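# 无倒刺钩会让我们少钓多少河鲈？

**Charbonneau水库路亚对比项目报告**

执笔：Nadja Koller
指导老师：Sylvie MacDonald
提交日期：2023年7月30日

## 一、题目是怎么来的

去年10月我第一次在Charbonneau水库钓到像样的河鲈，绿身子，黑竖纹，腹鳍红得发亮，那一口咬下来的感觉我到现在还记得！可惜摘钩摘了很久。三本钩的倒刺挂在嘴角里侧，我的钳子又短，等把鱼放回水里，它在岸边歪着身子停了好一会儿才游走。回家路上我一直在想，如果用的是无倒刺钩，会不会快得多？

钓友们对这个问题的看法非常热闹。有人说无倒刺钩"十条跑五条"，有人说只要线绷紧就完全没有区别，还有人说河鲈嘴薄，倒刺撕出来的口子反而更容易让鱼跑掉。听起来都有道理，可是没有人拿得出记录。我把这件事写进了选题表，MacDonald老师看完只问了一句："你打算抛多少竿？"我当时在表上填的数字现在看来相当天真，不过题目就这样定下来了。

我想弄清楚三件事：

1. 用无倒刺钩时，咬口之后跑鱼是否更多；
2. 从鱼出水到鱼回水，两种钩的用时差多少；
3. 新手和老手受到的影响是否一样。

第三个问题是后来加的。组里有人从没摸过水滴轮，也有人从小跟着家里人下水库，如果把大家的数据混在一起，很可能什么都看不出来。

## 二、水域和鱼

Charbonneau水库由Drernico河筑坝而成，形状像一只歪着的靴子。靴筒是老河道，水深，岸陡；靴尖是一片淹没的草场，缓坡，夏天长满水草。我们把标点选在靴跟，那里有一道伸进水里的碎石坡，坡脚水深约3米，再往外就是老河道的边线。河鲈喜欢在这种深浅交界的地方巡游，早晚追着小鱼上坡，中午退回坡脚。

选这个位置还有一个好处：岸边站得下人，脚下是平整的大石块，抛竿时背后没有树。去年我在靴尖那边挂掉的假饵，有一半挂在了身后的柳树上，做对比实验可受不了这种折腾。

水库的主要鱼种有河鲈、拟鲤和狗鱼。狗鱼是个麻烦，它会一口把前导线切断，所以我们在主线前面接了一小段较粗的碳线。碳线挡不住大狗鱼，但对付小家伙够用。所有狗鱼都不计入结果，哪怕那一条真的很漂亮（组里为这件事差点吵起来，因为有一次上来的狗鱼把抄网都占满了）。

### 对河鲈习性的几点了解

河鲈成群活动，同一群里的个体大小接近。这对钓鱼的人很友好，钓到一条，原地再抛，往往还有；对做实验的人就不那么友好了，因为咬口会扎堆。假如一个人用有倒刺钩时正好碰上鱼群，换成无倒刺钩后鱼群走了，结果就会严重偏向一边。我们的换钩规则就是冲着这一点设计的，后面会讲。

河鲈吃饵的方式也值得说一说。它追上来之后常常先啄尾巴，竿尖上传来"嗒、嗒"两下，这时候扬竿多半是空的。等它真正吸进去，线会忽然变沉或者变松，这个时候再扬。夏天水温高，它们更果断，有时落水的一瞬间就咬了。

## 三、装备

为了让两组尽量可比，除了钩子以外的东西都统一。

| 项目 | 选用 |
|---|---|
| 竿 | 轻型直柄竿，快调 |
| 轮 | 小号纺车轮，泄力由同一个人统一调好 |
| 主线 | 细编织线 |
| 前导线 | 碳线 |
| 软饵 | Cavov 卷尾小软虫，银灰色 |
| 亮片 | Jumetau 窄身亮片，铜色 |
| 钩 | 同型号单钩，一半压平倒刺 |

钩子是我们自己压的。一开始想直接买无倒刺钩，后来发现同样标号的两种钩，钩门宽度和线径都不完全一样，比较起来就说不清是倒刺的影响还是钩形的影响。最后决定全部买同一款有倒刺单钩，再用平口钳把其中一半的倒刺压平。压的时候要慢，先轻轻夹一下，看倒刺是否贴向钩身，再加力。用力过猛会把钩尖后面夹出裂痕，我们就这样废了一小把。

压完以后用棉布检查：把钩尖刺进布里再退出来，能顺畅退出、不带线头的才算合格。这个方法是MacDonald老师教的，简单极了，我现在连自己平时用的钩也这么试。

Jumetau亮片出厂时配的是三本钩，我们换成了尾部单钩。换钩后亮片的摆动变得更宽一些，收线稍慢时几乎会翻身，试了几次之后大家都习惯了，两组用的是一样的配置，所以不影响比较。

## 四、方法

### 4.1 换钩规则

每位参与者每抛满一小轮就换一次钩。换钩时由记录员从两只小袋里取，袋子上只写了代号，抛竿的人不看钩尖。当然，摘鱼的时候一摸就知道了，所以这算不上真正的盲法，但在咬口和搏鱼阶段，抛竿的人多数时候确实说不准自己用的是哪一种。

轮次故意设得很短，为的就是应付上面说的扎堆问题。鱼群在标点停留的时间通常比一轮长，这样两种钩都能碰到。

### 4.2 记录内容

每一竿只记最简单的东西：饵型、钩代号、有没有咬口、有没有中鱼、有没有上岸。上岸的鱼再记体长、钩住的位置和离水时间。离水时间从鱼离开水面开始，到鱼重新入水为止，由记录员按秒表。

我们把"咬口"定义为扬竿后感到鱼的重量至少持续一瞬间。单纯的啄尾不算。这个定义讨论了很久，第一天的记录因为大家理解不一样，只好全部作废，心疼！

### 4.3 对鱼的处理

- 抄网用橡胶网，提前浸水。
- 手先打湿再碰鱼。
- 量鱼板放在浅水边，表面保持湿润。
- 钩子吞得太深时剪线，不硬拔，记录为"深钩"。
- 水温太高的下午不钓，改为整理数据。

最后一条是半路加上的。有几天太阳晒得石头都烫手，表层水摸上去像洗澡水，MacDonald老师让大家收竿，我们就躲到树荫下绑前导线，顺便比谁的结打得漂亮。FG结我练到现在还会偶尔散掉，好在只散过一次在鱼身上。

### 4.4 分组

参与者分为两组：抛竿经验超过一个夏天的算"熟手"，其余算"新手"。新手在正式记录前先练习一个上午，主要练落点和收线节奏。

整个记录期间，我们都是清早到，钓到日头升高为止，午饭后休息，傍晚再钓一段。

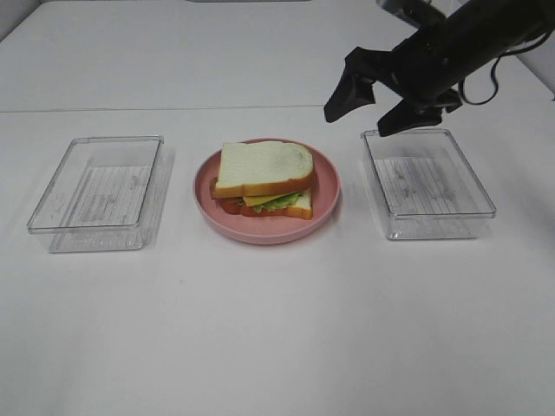 *粉色盘子里的三明治和两只透明塑料盒*

傍晚那一段往往最精彩。风一停，水面上到处是小鱼炸开的水花，河鲈从坡脚往上赶，软虫落下去还没到底就有口了。我最喜欢这个时候，站在石头上能看见水花一片一片地往岸边移过来，谁都舍不得去换钩，记录员得扯着嗓子喊。

## 五、结果

### 5.1 总体

有效记录共1344竿，其中652竿使用有倒刺钩，其余使用无倒刺钩。两边没有刚好对半，是因为有几轮在换钩之前因为挂底断线提前结束了。上岸河鲈共67条，两种钩都有份，有倒刺钩一边略多。

我把咬口后跑鱼的情况按饵型分开来看，结果比我预想的有意思得多：

| 饵型 | 有倒刺钩 | 无倒刺钩 |
|---|---|---|
| 卷尾软虫 | 跑鱼较少 | 跑鱼较少，与左栏接近 |
| 窄身亮片 | 跑鱼较少 | 跑鱼明显偏多 |

也就是说，在软虫上几乎看不出倒刺的作用，差别主要集中在亮片上。我们讨论的解释是：亮片有重量，鱼甩头的时候亮片跟着甩，等于一个小锤子在帮忙把钩子往外撬；软虫配的铅头小得多，撬动的力也小。至于这个解释对不对，要换不同重量的亮片再试才知道。

### 5.2 跑在哪里

记录员在备注栏里写下了跑鱼的时刻，读起来很有现场感。有倒刺钩的跑鱼多发生在刚咬上的一两下，像是一开始就没有刺牢。无倒刺钩的跑鱼除了这一种，还有相当一部分发生在鱼已经到了岸边、钓手把竿子放低准备抄鱼的时候。

看到这里我马上翻出了自己的记录，果然！我有一个坏习惯，鱼一靠近就蹲下去拿抄网，线在那一刻松了。用有倒刺钩的时候从来没吃过亏，所以一直没发现。后半段我改成让同伴抄鱼，自己只管举竿，岸边跑鱼的情况就少了很多。

### 5.3 离水时间

离水时间的差别最清楚。无倒刺钩大多数情况下用手指捏住钩柄一转就掉，有几条甚至在抄网里自己就脱了钩。有倒刺钩要用钳子的次数多，碰到钩住舌根附近的，时间会拖得很长。

我们看的是每组的中间值，因为个别特别慢的记录会把平均数拉得很高。无论是新手还是熟手，无倒刺钩都更快，新手节省得更多。熟手摘有倒刺钩本来就利落，知道往哪边推；新手则常常顺着线往外拽，越拽越紧。

体长对离水时间的影响我们也看了一眼。小鱼反而难摘，嘴小，手指伸不进去，滑溜溜的又不好握。大一点的河鲈嘴一张，钩子在哪里一目了然，不过背鳍竖起来可真扎手。

### 5.4 新手与熟手

新手用亮片加无倒刺钩时跑鱼最多，这在意料之中。让我高兴的是后半段的变化：同样这几位新手，跑鱼比前半段少了，收线时竿尖的弯度也稳了。他们自己总结说，用无倒刺钩的时候"不敢走神"，总想着把线绷住，结果用有倒刺钩时也跟着变好了。

熟手之间差别不大。有一位习惯把泄力调得很紧，被要求统一泄力以后一开始很不适应，嘴上抱怨了好几天，后来又悄悄问我泄力具体是怎么调的。

### 5.5 深钩

深钩记录很少，全部出现在软虫上，两种钩都有。因为数量太少，没有办法比较。多数出现在收线停顿过久的时候，鱼有足够的时间把整条软虫吞进去。我们后来规定停顿不得太长，深钩就几乎没有再出现。

## 六、出过的岔子

写报告的时候很想把过程写得顺顺利利，但是老师要求必须有这一节，我就老老实实列出来。

**第一天的记录作废。** 原因前面说过了，咬口的定义没有讲清楚。

**代号写反。** 有一个傍晚，两只袋子的标签被水打湿，重写的时候写反了。好在每条上岸的鱼都另外记了摘钩时摸到的钩型，对照之后发现不对，把那一段整段剔除了。那个傍晚鱼情特别好，剔除的时候我真的很不甘心。

**亮片掉色。** 铜色亮片在碎石上磕久了会露出白底，有人觉得掉色的更好钓，坚持不肯换。我们后来统一在每天开始前检查，磨损明显的就收起来。掉色是不是真的更好钓，可以单独做一个题目，我很愿意参加！

**风。** 侧风大的时候，编织线会在水面上鼓出一个大弧，咬口传不过来，绷线也绷不住。风大的几轮里跑鱼多，两种钩都一样。我们没有风速计，只在备注里写了"大""小""无"，分析时只能粗略地分开看。

## 七、讨论

回到最开始的三个问题。

跑鱼方面，无倒刺钩总体上确实多跑一些，不过主要来自亮片，以及岸边松线的那几秒钟。换句话说，如果平时以软饵钓河鲈为主，把倒刺压平几乎不用付出什么代价。喜欢用亮片的人会有一些损失，但搏鱼时多留神就能补回来一部分。

离水时间方面，无倒刺钩的优势很稳定。我们没有能力跟踪放流以后鱼的状况，所以不能说这些时间对鱼究竟意味着什么，只能说鱼在空气里待得更短，手接触鱼的时间也更短。

新手和熟手方面，我原来以为应该先让新手用有倒刺钩，免得老是跑鱼打击信心。做完以后想法变了，我会建议新手从软虫加无倒刺钩开始：跑鱼不多，摘钩容易，万一钩到手指或者衣服也好处理。（组里有人的帽子证明了这一点，帽子后来完好无损。）

### 这份结果不能说明什么

我们只在一个标点、一个季节、对一种鱼做了比较。河鲈体型不大，跳跃也少，换成会跳出水面洗鳃的鱼，情况可能完全两样。岸钓和船钓也有区别，站在岸上抄鱼的角度低，松线的机会更多。此外，同一个人抛的很多竿彼此并不独立，手法好坏会一直带进去，上岸的鱼也不算多，所以我没有做复杂的检验，只描述看到的方向。

压平的倒刺和真正的无倒刺钩之间也有差别。压平后钩尖后面还留着一个小小的鼓包，多少有一点挂住的作用。市售的无倒刺钩有的钩尖更长，有的带一点内弯，都可能影响结果。

## 八、接下来想做的事

今年秋天我想把同样的比较搬到Drernico河下游去，那里有流速，鱼借着水流挣扎，线上的力一直在变。水流会帮忙把线绷紧，我猜无倒刺钩在河里的表现会比水库更好，很想看看猜得对不对。

另外想改进几处：

- 标签改用防水的，或者干脆在钩柄上绕不同颜色的线，由抄鱼的人来看；
- 风的记录至少用一个简单的手持风速计；
- 亮片准备轻重两种，专门检验"小锤子"的想法；
- 每一竿都安排专人抄鱼，把岸边松线这个因素去掉，再和自己抄鱼的情况作比较。

如果有同学想加入，不会抛竿也没有关系，记录员永远缺人，而且记录员站的位置看鱼追饵看得最清楚。

## 九、致谢

感谢Sylvie MacDonald老师从头到尾陪我们起早，还借出了自己的橡胶抄网。感谢所有参与抛竿和记录的同学，特别是后半段天天替我抄鱼的那一位，你让我少跑了好多条。

## 附：给想自己压倒刺的人

1. 钳口要平，没有齿纹的最好。
2. 钳子与钩尖方向一致，从钩尖一侧夹下去，横着夹容易把钩尖掰断。
3. 戴护目镜，崩飞的钩尖非常小，很难找。
4. 先轻后重，夹一下看一下。
5. 用棉布试，挂线的再压一次，还挂就丢掉。
6. 压完以后在指甲上轻轻划一下，打滑的说明钩尖钝了，要换或者磨。
7. 压好的钩和没有压的钩分开放，收盒之前再看一遍。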